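Share 4 | 3 comments

3. Scheduling remote tasks across a mixed network

3.1 Background

Small organisations often run a handful of desktop computers with no dedicated administrator. Updates, backups and shutdowns are left to whoever is last out of the office, and machines are commonly left on overnight. Scheduling utilities have existed for many years, but most assume that every computer on the network runs the same operating system and that the clocks agree. Neither assumption held at the sites we worked with.

Babić and Pace began this work after a backup at Drotstead was cut short by a shutdown job set on a different machine. The two programs had no knowledge of each other. Skelo, the scheduler presented in this paper, keeps a single queue for the whole network and treats a shutdown as a job like any other, with its own conditions and its own place in the order.

3.2 Queue behaviour

Each computer runs a small background program that checks the queue when it wakes and again at an interval set by the user. A job carries a start time, a list of target machines and a list of jobs that must finish first. If a prior job is still running at the start time, the dependent job waits. The user can set a limit on the wait, after which the job is cancelled and a message is written to the log.

Clock drift is handled at the point of check-in. The client sends its local time, the server returns an offset, and all later times are adjusted by that amount. We did not attempt to correct the system clock itself, as this requires administrator rights that many users in our trial did not have.

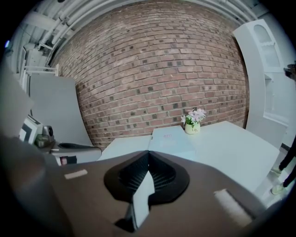 Figure 3. A hand-held gripper in front of a white table with a pale light-blue box on it.

3.3 Trial at two sites

The trial covered the Drotstead office and the Skiltberg branch library, with 70 computers in total. Both sites kept their usual working hours and no machines were replaced for the study. Staff were shown how to add a job and how to cancel one, and were otherwise left to use the program as they liked.

Most jobs were plain evening shutdowns. Backups came second, and at Skiltberg these were nearly always chained to a shutdown on the same machine. Waits of up to 5 minutes were common when a large backup was in progress. Laptops were a weak point – a closed lid stopped the client from checking in, and the job stayed in the queue until the next morning. A later version marks these jobs as missed and asks the user whether to run them.

The log format and the full list of job conditions are given in the appendix.

Last updated: May

This site uses cookies to remember your display settings. Accept | Manage preferences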